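Print this article
E-mail this article

Let tenants choose their own tiles

By Yeshi Kumsa
May 17, 2022

When I moved into my flat on the Firgate estate, the letting pack ran to 16 pages. Two of them were about bins. One line was about decoration: "Residents may not alter wall or floor finishes." I signed it, as everyone does, and I have lived with somebody else's idea of a bathroom ever since.

I think that line should go, and I think most landlords would lose very little by dropping it.

The usual case for the rule is cost. If every tenant picks a different finish, the landlord has to put it all back when they leave. That sounds sensible until you look at what happens when a flat changes hands. The one below mine was stripped back last August although the previous tenant, Asnakech Berhe, had kept it in very good order for 20 years. The tiles came off the wall, and near enough the same tiles went back on. She could have had green ones all that time and the bill would have been the same.

The second argument is that tenants do bad work. Some do. So do some contractors. My own bathroom floor slopes away from the drain, and that was a professional job. A landlord who worries about workmanship can ask for an inspection, or keep a list of approved tilers and let the tenant pay the difference between the standard tile and the one they want. On a small bathroom that difference can be modest. My neighbour Adanech Negussie was quoted 308 pounds for hers, and she would have paid it gladly. She was refused by letter.

What bothers me more is the thinking behind the refusal. People who rent are treated as if they are passing through. Many of us are not. We stay for decades, we raise children, and we are told that the walls are none of our business. Homeowners spend whole weekends arguing over grout. The rest of us get whatever was ordered in bulk.

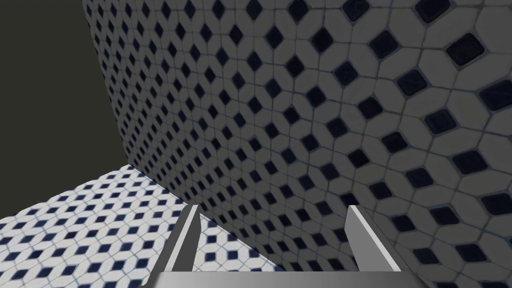
What a better rule would look like

I would not give tenants a free hand with everything. Wiring, gas and anything that holds the building up should stay with the landlord. Waterproofing behind a shower should be checked by someone who knows what they are doing, because a leak becomes the problem of whoever lives underneath.

Surfaces are different. A tenant who has been in a home for two years should be able to apply to change them, with a reply in writing inside a month. If the answer is no, the letter should say why. When the tenant leaves, sound work should stay where it is, and the next person should be shown it before they sign.

Tiruwork Endale, who chaired our residents' meeting this spring, put this to the housing office and was told it would create too much paperwork. It would create some. They already send us a letter every time the car park is swept, so I assume they own a printer.

I have picked out a tile, as it happens. It is a plain dark blue, and I would put it above the bath and leave the rest white. I have asked twice and I intend to ask again when my tenancy comes up for renewal.

Print this article
E-mail this article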